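Osimside Reservoir Users' Group – notes of the August meeting
Held in the Breston boathouse, 7:15 p.m. 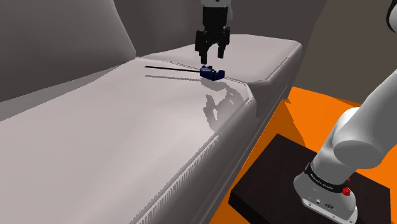 Montserrat Escobedo in the chair. Valquíria Toledo took notes. The notes of the last meeting were passed with one change: the water company had said it would "look at" the spillway fence, and we had written "repair." Fence is the same as it was.

1. Missing swimmer search, what was learned

The county's summary of the July search was read out. It runs to 2 pages. The young man was found alive on the Grerkau bank the next morning, and everyone was glad to have that in writing. The summary says the response was "timely." M.E. asked what that meant, as the first call was logged at 5:40 p.m. and the boat went in after 7. No answer in the document. V.T. pointed out that the boat key was at the Breston office, which locks up at 5.

Agreed to write and ask for the call log. Montserrat to draft.

2. Warning signs

Quote from Uçar for new signs at the dam steps and the north ramp: $800 including posts, $625 without. The company says posts are already in place. Several members have walked that shore and found one post, leaning. Cheaper quote not accepted until somebody from the company shows us the others.

There was doubt about whether signs do much. The old one at the ramp said "deep water" and people hung towels on it. V.T. would still like them up before the schools go back. Left open.

3. Throw lines

The company is offering throw lines along nearly 500 yards of shore, starting at the dam. This was offered last year too, in the same words. Asked for a delivery date – none given. Asked who checks the lines after the winter – "local partners," which seems to mean us. No objection to doing it, but we want it put in a letter and we want spare lines.

4. Evening patrol

The company's patrol is said to pass the dam twice each evening. Members who fish there until dark have not seen it. It was suggested that the patrol sign a sheet at the gate. The company's reply was that this would be a matter for the contractor. Montserrat to ask who the contractor is.

5. Other business

Parking on the Grerkau road blocked the ambulance for a while during the search. The county summary leaves this out. To be added to the letter under item 1.

Gate lock still sticking. Carried over.

Closed at 8:50 p.m. Next meeting same place, once the company gives us a reply on item 3 or a month has gone by.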